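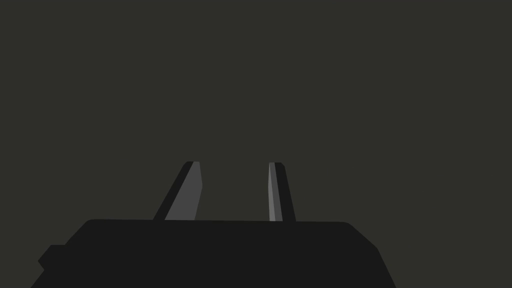

Parallelgreifer in der Simulation, Backen geöffnet, ohne Werkstück

Suche Suchbegriff eingeben Suchen

Beschaffungsplanung Greiftechnik: Stand Mai

Für den Ausbau der Montagezelle am Standort Worden liegt der Budgetrahmen vor. Genehmigt sind 172.000 Euro netto, einschließlich Inbetriebnahme und Ersatzteilerstausstattung. Schulungen sind darin nicht enthalten und werden über die Kostenstelle der Instandhaltung abgerechnet. Der Rahmen gilt für das laufende Haushaltsjahr, eine Übertragung von Restmitteln ist nicht vorgesehen.

Der größte Einzelposten ist der Roboterarm mit Steuerung und Sockel. Das Angebot von Workley liegt bei 74.000 Euro. Für die Greiftechnik sind 57.000 Euro eingeplant, verteilt auf zwei Greifer gleicher Bauart, einen Satz Wechselflansche und die Anfertigung der Finger. Der Rest entfällt auf Schutzeinrichtung, Verkabelung, Inbetriebnahme und die genannten Ersatzteile. Eine Reserve für Nachträge wurde beantragt und gestrichen. Nachträge müssen deshalb innerhalb der Positionen aufgefangen werden, was vor allem die Schutzeinrichtung betrifft: Das Aufmaß der Halle stammt noch aus der Zeit vor dem Umbau der Fördertechnik und wird zurzeit neu erstellt.

Die Vorauswahl des Greifers erfolgt im Projekt Fateo ausschließlich am Modell. Geprüft werden zunächst Hub, Fingerlänge und Störkontur des Gehäuses. Das Modell ist auf die geometrisch relevanten Flächen reduziert, Verschraubungen und Dichtungen sind nicht abgebildet. Für die Kollisionsrechnung reicht das aus. Für die Auslegung der Fingerbefestigung reicht es nicht, hierfür hat der Hersteller die vollständigen Konstruktionsdaten nachzuliefern.

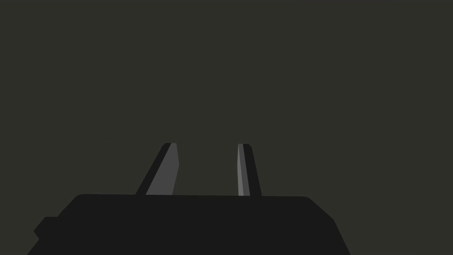
Greifermodell mit seitlichem Absatz am Gehäuse, Ansicht ohne Umgebung

Im Lastenheft ist eine nutzbare Öffnungsweite von 70 mm gefordert. Maßgeblich ist das Maß zwischen den Fingerinnenflächen, gemessen an der Spitze. Mehrere Anbieter geben stattdessen den Gesamthub der Grundbacken an. Beide Werte sind nur vergleichbar, wenn die Fingergeometrie bekannt ist. Angebote ohne diese Angabe werden in der Auswertung zurückgestellt, bis eine Maßzeichnung vorliegt.

Ein zweiter Prüfpunkt ist die Außenkontur. Vorsprünge am Gehäuse, etwa für Anschlüsse oder Halter, gehen mit ihrem vollen Maß in die Störkontur ein. Bei der Entnahme aus dem Ladungsträger ist der Abstand zur Seitenwand der begrenzende Wert. Die Anbieter wurden aufgefordert, die Lage des Steckverbinders einschließlich Biegeradius der Leitung anzugeben. Von Majali liegt die Angabe vor, die übrigen stehen aus.

Die Finger werden getrennt bestellt. Vorgesehen sind zwei Sätze je Greifer, davon einer als Reserve. Die Anfertigung kann erst nach Freigabe der Geometrie beauftragt werden, die Lieferzeit der Rohteile ist bereits im Terminplan berücksichtigt. Wer am Standort eigene Teile für Greifversuche vorgesehen hat, meldet Abmessungen und Masse bitte über das Formular im Projektordner Fateo. Teile ohne Masseangabe können nicht gerechnet werden.
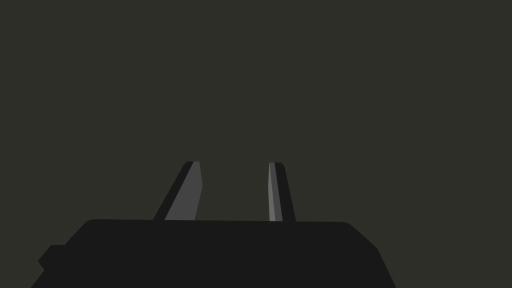
Offen ist weiterhin die Frage der Energieversorgung am Werkzeug. Ein elektrischer Greifer ist in der Anschaffung teurer, spart aber die Ventilinsel und den zusätzlichen Druckluftabgang. In der pneumatischen Variante sinkt der Gerätepreis, dafür kommen Installation und laufender Luftverbrauch hinzu. Die Gegenüberstellung über die geplante Nutzungsdauer wird derzeit vom Einkauf erstellt. Bis dahin bleiben beide Varianten in der Planung, der Ansatz von 57.000 Euro ist auf die elektrische Ausführung bezogen.

Hinweise zur Angebotsabgabe:
- Preise netto, frei Standort Worden, Verpackung eingeschlossen
- Fingersätze und Wechselflansche als getrennte Positionen
- Geometriedaten im neutralen Austauschformat, Maßzeichnung als Anlage
- Angabe der Greifkraft bei Nennhub sowie am unteren Ende des Einstellbereichs
- Wartungsintervalle und Preisliste der Verschleißteile

Die technische Bewertung geht mit 60 Prozent in die Vergabe ein, der Preis mit 40 Prozent. Rückfragen der Anbieter werden gesammelt beantwortet, die Antworten gehen allen Beteiligten gleichlautend zu. Telefonische Auskünfte zum Stand der Auswertung werden nicht erteilt.

Nach der Vergabe wird die Zelle mit den Daten des ausgewählten Greifers erneut gerechnet. Abweichungen von der jetzigen Annahme, insbesondere bei Bauhöhe und Fingerlänge, wirken sich auf die Sockelhöhe aus. Der Sockel wird deshalb bei Workley als Letztes freigegeben.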